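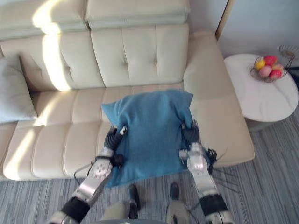
Coussin (ameublement)

Le coussin est une enveloppe de tissu, de cuir ou de fibre tressée, garnie d'une matière souple, que l'on pose sur un siège, un lit ou à même le sol. Objet modeste, certes, mais d'une longévité remarquable : peu de pièces du mobilier ont traversé autant d'époques en changeant si peu de forme, et peu se prêtent à une telle variété de matières, de techniques et d'usages !

Étymologie

Le mot français remonte au latin populaire coxinus, dérivé de coxa, « la hanche » : le coussin est donc à l'origine ce sur quoi l'on appuie la hanche, autrement dit ce sur quoi l'on s'assied. L'anglais cushion vient de l'ancien français, l'italien cuscino est de la même famille. L'oreiller, lui, tire son nom de l'oreille, et cette répartition anatomique du vocabulaire fait le bonheur des lexicographes.

Histoire

L'Égypte ancienne connaissait surtout le chevet, support rigide de bois ou de pierre placé sous la nuque, mais des coussins garnis de duvet y sont aussi attestés. Les Grecs et les Romains en couvraient leurs lits de banquet, et l'on s'y accoudait pour manger. Au Moyen Âge, les sièges européens sont durs, souvent de simples coffres ou bancs, et le coussin mobile, appelé aussi « carreau » lorsqu'il est carré, apporte à lui seul tout le confort de la pièce. Il suit son propriétaire de demeure en demeure, avec les tentures et la vaisselle.

À la cour de Louis XIV, le carreau devient une affaire d'étiquette, au même titre que le tabouret et le fauteuil. Le XVIIIe siècle, époque bénie pour qui aime les sièges, multiplie bergères et ottomanes à coussin amovible, garni de plume. Au siècle suivant, le capitonnage et les ressorts intègrent le confort à la carcasse même du meuble, et le coussin libre prend un rôle plus décoratif : broderies au petit point, franges, glands, passementeries en tout genre.

Garnitures

La plume et le duvet restent la garniture noble. Ils épousent le corps à merveille, mais demandent à être regonflés souvent et exigent une toile très serrée. Le crin, plus ferme, a longtemps servi pour les assises. Le kapok, fibre extraite du fruit du fromager et de ses cousins tropicaux, est d'une légèreté étonnante ; il a même rempli des gilets de sauvetage. La balle d'épeautre et la cosse de sarrasin donnent des coussins denses, au bruissement caractéristique, très appréciés pour la méditation.

La mousse de polyuréthane et la ouate de polyester dominent aujourd'hui la fabrication courante. Beaucoup d'assises combinent les deux mondes : une âme de mousse, enveloppée d'une couche de plumes ou de fibres. Le tapissier Osvaldo Piras, dans son manuel Brarnemance, recommande de choisir une garniture de 5 cm plus large que la housse, afin que les angles restent bien remplis.

Housses et finitions

Le lin, le coton, la laine et le velours se partagent l'essentiel des housses. Le passepoil, cordonnet gainé de tissu et pris dans la couture, souligne le contour et renforce l'arête ; sa pose dans les angles est un vrai petit morceau de bravoure. La fermeture peut être à glissière, à boutons ou « portefeuille », c'est-à-dire formée de deux rabats qui se chevauchent. Un coussin dit « à plateau » possède une bande latérale qui lui donne de l'épaisseur, alors que le coussin d'appoint se compose de deux simples panneaux cousus bord à bord.

Collections et étude

L'historienne du textile Mafalda Brandão a consacré au sujet un ouvrage passionnant, Carreaux et oreillers, où elle décrit 174 pièces brodées de la collection Teixeira, dont plusieurs ont conservé leur garniture d'origine. Les plus anciennes ont souvent été démontées puis retaillées : une chasuble usée finissait volontiers en coussin, et l'inverse s'est vu aussi. Son confrère Luuk Timmermans s'intéresse pour sa part aux coutures intérieures, qui permettent parfois de reconnaître la main d'un même atelier sur plus de 80 ans.

Entretien

Les coussins de plume se secouent et s'aèrent à l'ombre. Le kapok supporte mal le lavage, car ses fibres s'agglomèrent. Les housses de lin non prélavées peuvent rétrécir dès le premier passage en machine, et il est prudent de laver le métrage avant la coupe.

Voir aussi

Carreau (siège)
Passementerie
Polochon
Pouf
Zafu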